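Vetance Workrooms
Galleries > Benches and Tables > Gallery 288

The Blue Table at Sibiya: Power Strip, Mat and Rails

Posted 23 October 2019

Sibiya is a shared workroom on the second floor of an old printing building. It has one long window, a sink, a wall of shelves and several tables. The blue table gets the most use, and it is the one people write to us about when they have visited. This gallery covers the table, the surface on it, and the white power strip that was being handled on it.

Readers who want the full room should see the earlier Sibiya page, which has the shelves, the sink and the floor plan. The text between the pictures is for people who are setting up a table of their own and asked for more than captions.

The strip

The strip is white, with its outlets in a row along the face and a small switch area. It is a plain household type. Sibiya keeps a stock of the same model, bought in one order, so that any one of them can be swapped for another without rearranging a table. Each has a 5 foot cord. A longer cord sounds useful, but on a table this size the extra length ends up on the floor and gets caught under chair legs.

Two hands are on the job, one on top of the strip and the other under it at the white plug.

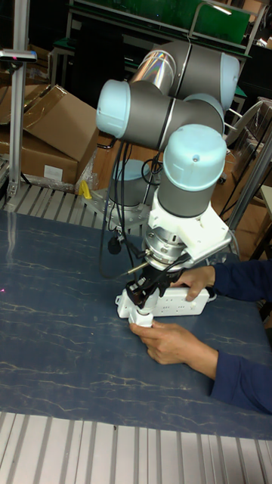
Holding a strip on a smooth top

A loose power strip is a light thing and it moves when you push on it. On a bare tabletop it will slide away from a plug that is going in at an angle, and it will follow a plug that is coming out. The usual fixes are to screw it down, to clamp it, or to put a hand on it. Sibiya doesn't screw anything to the blue table, so a hand it is.

The house rules for strips are short and are pinned up next to the door:

Keep one hand on the body of the strip when a plug goes in or out.
Pull on the plug, never on the cord.
Fingers stay off the pins.
Big square adapters go in the end outlet.
Switch the strip off before you move it to another table.
No strip gets plugged into another strip.
If an outlet feels loose, put orange tape on the strip and leave it in the box by the sink.

The last one is the rule people forget. Strips with a loose outlet used to go back on the shelf and come out again the next week. The box by the sink has mostly stopped that. Once a month everything in it goes to electronics recycling, and the stock list gets updated at the same time.

Upright plugs are easier to manage than flat ones here. A plug with a tall round body gives you something to hold, and you can tell from across the table whether it is standing straight. A flat plug with the cord coming out of the side is better behind a couch, where there is no room, but on a table it tends to block the outlet next to it.

The white plug stands upright in the left-center part of the strip, with a hand steadying things from the right. 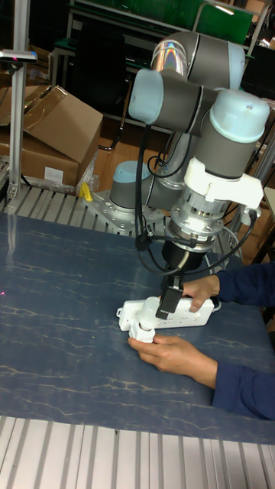
The top was bare for the first year. It was a pale laminate and it scratched easily, and small white parts were hard to find on it. Sibiya tried brown paper off a roll, which was cheap but tore, and then a green cutting mat that was too small and left a ridge where its edge was. The dark blue surface went down last spring and has stayed.

The pattern of thin pale veins looks like marble and was chosen because it was on sale. The color was the part that mattered. White objects show up well on dark blue: plugs, strips, cable ties, paper labels. Black screws are harder to find, and for those most people use a shallow tray.

Cleaning is simple. A damp cloth at the end of the day takes care of dust and fingerprints. Marker comes off with rubbing alcohol if you get to it the same day. Glue does not come off at all, so gluing is done at the table near the sink.

A few measurements were requested in the comments. The working depth from front to back is 755 mm. That is a comfortable reach for most adults standing up and slightly too far for most people sitting down, so the stools are tall ones. We have not measured the height, and it changes anyway with the adjustable feet.

The rails

Ribbed aluminum runs along the back edge of the table and along the near edge. The grooves take a sliding nut, which means that things can be bolted on and moved later without drilling. They also collect crumbs, wire clippings and eraser dust. An old toothbrush clears them out. There is one on a hook on the shelf wall, marked RAILS in permanent marker, and a second one marked SINK. Please do not mix them up.

The near rail is wide enough to set paper on. That has become a habit at this table: the sheets go on the rail and the blue surface is kept for the work. The paper can slide if somebody leans on that side, so a stack is better than a single sheet.
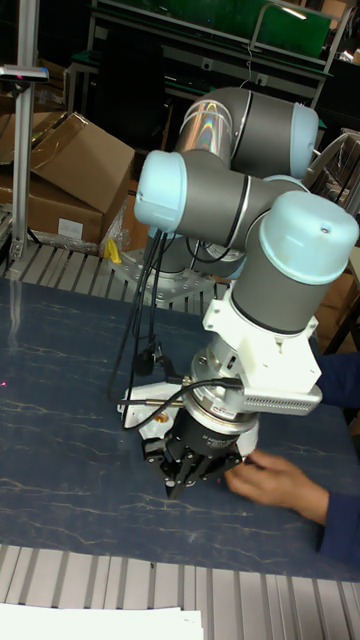
Hand spread over the blue table, with a stack of white paper on the near rail at left.

What is kept at the table

Sibiya's tables each have a fixed kit in a drawer, so that people can move from one to another and know what they will find. The list for the blue table is this:

Power strips, same model as the one shown
A roll of orange tape and a marker
Cable ties, short and long
Flush cutters
A shallow tray for screws
A pad of scrap paper and two pencils
A damp cloth in a lidded box
A Sovumeo desk lamp, clamp type, with a spare bulb

The lamp is the one item that gets complaints. The arm is stiff and the clamp will not close on the aluminum rail unless a strip of felt is put in first. It does give a good even light once it is in place. A Juser lamp with a magnetic foot was tried for a few weeks and went to the sewing table, where there is a steel plate for it to sit on.

Everything in the drawer is signed out on a sheet, and the sheet is checked in the first week of the month. The October check found the cutters missing and an extra pair of pencils. The cutters were later found in the tray, under the screws.

Sleeves

Several people have asked whether there is a dress rule. There is only one, and it is about cuffs. Long sleeves are fine if the cuff fits close to the wrist. Wide cuffs drag small parts off the table, and they pick up dust from the rails. The room is cold in the mornings, so most people are in long sleeves from fall until April whatever the rule says. Dark colors are common for the same reason they are common in any workroom, which is that marks do not show.

Rings and bracelets come off before work with anything that plugs in. There is a dish for them on the windowsill.

Lifting and tilting

A strip does not have to lie flat to be worked on. Raising it off the mat lets you see the underside, where the rating is usually printed, and get fingers beneath it. The lower end can be steadied from below while the other end is held from above. It takes both hands, and it helps if the cord has been laid out to one side first so that it is not pulling.

When you put a strip down again, set it down low end first. Dropping it flat makes a loud noise on this table and over time it cracks the housing at the corners. Cracked housings go in the box by the sink with the loose ones.

The strip is at a slant just above the mat, one hand over the far end and one under the near end. 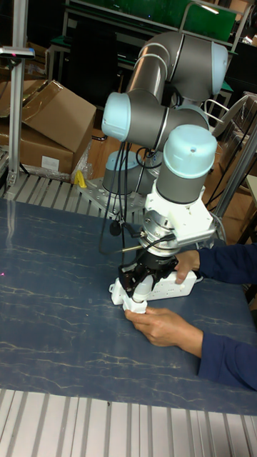

Nokuthula Masilela
Galleries editor, Vetance Workrooms

Notes and corrections

The first version of this page gave the name of the surface as a desk pad. Sibiya calls it a mat and so do we now.

A reader asked where to buy aluminum rail in short lengths. Sibiya's came from an offcuts bin at a metal dealer and the pieces were not all the same profile. Any supplier that cuts to order will do it, and it is worth asking them to remove the burrs, as the cut ends are sharp. Plastic end caps are sold separately and are easy to forget when ordering.

Another reader asked whether the veined pattern makes it hard to read small print or follow a drawn line. Nobody at Sibiya draws directly on the mat, so it has not come up. For measuring, people put a sheet of white paper down first.

The earlier Sibiya gallery has more than 100 comments, many of them about the floor, and we have closed it to new ones. Questions about the table, the strips or the rails can go under this page. Questions about renting a table should go to the workroom directly, at the front desk or by phone in the afternoon.

Next in Benches and Tables: the sewing table, with the steel plate and the thread rack.

Back to all galleries
Print this page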